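접시 세 장을 위한 팔 두 개

공동 작업장 '플렘스카(Plemska)'의 문은 저녁 여덟 시가 넘어야 비로소 바빠진다. 목공 기계가 하나둘 꺼지고 톱밥 냄새가 가라앉을 즈음이면, 안쪽 작업대에 로봇 팔을 만지는 사람들이 커피를 한 잔씩 들고 모여든다. 낮에는 각자 직장이 있고 아이도 있고 고장 난 보일러도 있는 사람들이라, 이 시간이 아니면 도무지 얼굴을 맞댈 수가 없단다.

내가 처음 찾아간 날은 유월의 비 오는 밤이었다. 로터 헤이르츠(Lotte Geerts)는 인사도 하는 둥 마는 둥 "잠깐만요, 지금 손가락 높이 맞추는 중이라서요" 하고는 한참을 돌아보지 않았다. 그 뒷모습이 어찌나 진지하던지, 나는 젖은 우산을 든 채로 이십 분쯤 말없이 구경만 했는데 그게 조금도 지루하지 않았다. 그날의 과제는 설거지도 아니고 요리도 아니고, 다 씻은 접시를 건조대에 꽂는 일이었다.

겨우 그거냐고 묻고 싶은 마음은 나도 이해한다. 우리는 접시를 꽂으면서 다른 손으로 전화도 받고 고양이도 쫓는 사람들이니까. 그런데 막상 기계에게 시키려고 들면 접시라는 물건이 참 얄밉다. 바닥에 납작 엎드려 있어서 집게가 파고들 틈이 없고, 겨우 가장자리를 물어 올려도 이번에는 세워야 하고, 세운 다음에는 나무 막대 사이로 비스듬하지 않게 내려야 한다. 밀란 데불프(Milan Dewulf)는 이 과정을 네 단계로 나누어 공책에 적어 두었는데, 집기, 세우기, 맞추기, 놓기 가운데 제일 애를 먹이는 것은 의외로 마지막이라고 했다. 손을 떼는 순간에 접시가 따라 나온다는 것이다.

작업의 이름은 '드리르키코(Drirkico)'다. 뜻을 물으니 자유바 유사프자이(Zubaida Yousafzai)가 웃으면서, 처음 만든 폴더 이름을 잘못 쳤는데 고치기 귀찮아서 그냥 두었다고 한다. 나는 이런 작명법을 아주 좋아한다. 우리 집 강아지 이름도 비슷한 경위로 정해졌다.

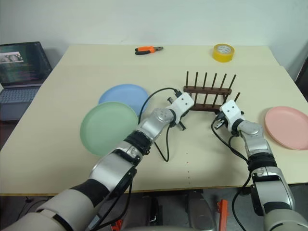
왜 팔을 하나가 아니라 둘 쓰는가?

접시를 한쪽에서 들고 다른 쪽에서 건조대를 잡아 주거나, 공중에서 접시를 건네받아 방향을 바꿀 수 있기 때문이다. 한 팔로도 꽂을 수는 있지만 가벼운 건조대가 밀리기 쉽고, 반대편에 놓인 접시까지 손을 뻗으려면 자세가 무리해진다.

건조대는 짙은 갈색 나무로 된 것이다. 막대가 위로 곧게 서 있는 단순한 모양인데, 사람 눈에는 그저 소박한 살림살이지만 로터에게는 꽤 까다로운 상대였던 모양이다. 접시는 하늘색과 연한 민트색과 연어색, 모두 플라스틱이다. 도자기로 시작했다가 첫 주에 전부 깨 먹었다는 이야기를 밀란이 어찌나 즐겁게 하던지, 듣는 나까지 접시 값을 잊을 뻔했다.

연습은 사람이 팔을 원격으로 움직여 시범을 보이고, 그 움직임을 기록해 프로그램이 따라 하게 하는 식으로 이루어진다. 그동안 모은 시범이 461회. 한 번에 길어야 60초라지만 그 사이에 사람은 숨도 편히 못 쉰다. 자유바는 시범을 하도 많이 해서 집에서 설거지를 할 때도 팔꿈치를 기계처럼 꺾게 된다고 했다. 남편이 부엌에서 그 모습을 보고 한참 웃었다고.

물론 속을 썩이는 일도 많다. 집게에서 나온 검은 케이블은 두고두고 골칫거리여서, 짧게 묶으면 손목이 덜 돌아가고 길게 늘어뜨리면 접시 위를 지나간다. 밀란은 길게 두자는 쪽이고 로터는 팔을 따라 바짝 붙이자는 쪽인데, 내가 드나든 동안에는 결론이 나지 않았다. 펜치와 노란 포장 테이프는 작업대 뒤쪽에 늘 손 닿게 두고 쓴다. 로봇을 만든다고 하면 다들 납땜 인두부터 떠올리지만, 이 사람들이 가장 자주 찾는 것은 테이프라고 한다. 나도 한 번 뜯어 드렸다.

마지막으로 들른 밤에는 스물네 번을 내리 시험하는 것을 지켜보았다. 처음 몇 번은 접시가 막대에 걸려 빙그르르 돌다가 누웠고, 그때마다 로터는 혀를 차고 노트북 앞으로 가서 숫자 하나를 고치고 돌아왔다. 그러다 하늘색 접시가 제자리에 쏙 들어갔을 때는 셋이서 동시에 "오!" 하고 소리를 질렀다. 나도 질렀다. 다음 접시는 들어가지 않았지만 다들 기분이 좋아서 커피를 새로 내렸다.

다음 과제는 컵이라고 한다. 손잡이가 달린 것으로 할지 없는 것으로 할지를 두고 벌써 말이 많아서, 로터는 일단 집에 있는 컵을 각자 하나씩 들고 오자고 했다.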